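Drodside Open Day Recordings

README for the public release, version 4

Summary

Recordings made during the Drodside open day on Jun 7, 2023. Visitors watched a short demonstration of household tasks done with hand-held grippers, then tried the grippers themselves. The release contains 182 episodes. Of these, 151 were recorded by Praren staff during the demonstration and the rest by visitors who signed the release form at the desk.

Tasks

The demonstration covered clothes, dishes and small tidying jobs. Hanging a garment was the one visitors asked to see again most often. The operator picks up the hanger with the garment already on it, carries it to the coat stand with both grippers, and sets the hook over an arm of the stand. An episode is marked as a success if the hanger stays up after both grippers let go. 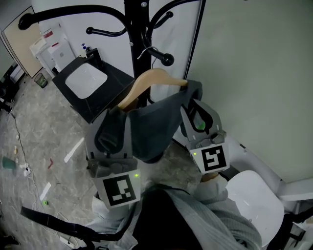 Coat stand task, both grippers on the garment, hanger not yet on the stand.

Visitor episodes are slower and contain more regrasps. We kept them in. If you only want practiced operators, filter on the field operator_type.

Layout of the files

episodes/ has one folder per episode, with video and gripper width
labels/ has task name, success flag and start and end times
docs/ has the handout from the open day and the calibration notes

Known problems

Gripper width is missing for the first few seconds of 26 episodes. These are listed in docs/missing_width.txt.
Sound was removed from all files, as people were talking in the room.
The rooms were not reset to a fixed state between episodes, so objects on the floor and furniture may differ from one to the next.
Task names were changed in January. Old names still load but print a warning.

Loading

The Fukidine reader opens the folders directly. The older Yook scripts work for video but ignore gripper width.

Use

Free for research and teaching. Please do not try to identify visitors. Requests to remove an episode go to the Praren data desk and are handled in the next version.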